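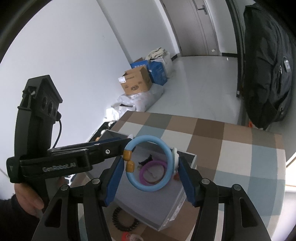
Light-blue ring with mustard-orange end caps, ends nearly touching

Closed loop or open ends for a small heating circuit?

Posted by Kibet Mugo, April 25, 2018

I am replacing the pipework in a ground floor extension and have two conflicting drawings. One shows the radiators on a single loop that leaves the boiler, passes each radiator and comes back to where it started. The other shows separate flow and return pipes with a branch to each radiator. There are five radiators, all double panel, the longest 2,000 mm wide and 600 mm high. The boiler is a Landmont system model with its own pump. The existing pipe is 15 mm copper throughout.

The single loop uses far less pipe and I would only lift boards along one wall. Is there a technical objection to it, or is it just out of fashion?

Elibariki Mussa

It works, but the last radiator will run cooler than the first. On a one-pipe loop each radiator takes water from the main and puts it back into the same main a few degrees lower. By the fifth one the supply temperature has dropped enough to matter, so the later radiators have to be oversized to give the same output. Work backwards from the room heat loss and the mean water temperature at each position — the catalogue output assumes a fixed difference and has to be corrected.

A two-pipe layout gives every radiator close to the same flow temperature. You then balance it on the lockshield valves. Start with all of them open, close down the nearest radiator until the drop across it matches the furthest, and work outwards. Allow 21 degrees in the living space for the calculation.

Run the mains in 22 mm and the branches in 15 mm. Clip horizontal copper at the spacing given for the size and leave a gap where it passes through joists, or it will creak as it warms up.

Fouad Awad

Had a one-pipe loop for years, no trouble. Bled it every September. The end bedroom was always a bit chilly but we slept better for it.

Faraji Mfaume

Agree with Elibariki on two pipes. One addition: if you fit thermostatic valves on every radiator you need a bypass, either built into the boiler or an automatic one across flow and return. Jillow make one that is easy to set. Check the Landmont manual first, as some system boilers have it inside the case and a second one only wastes pump head.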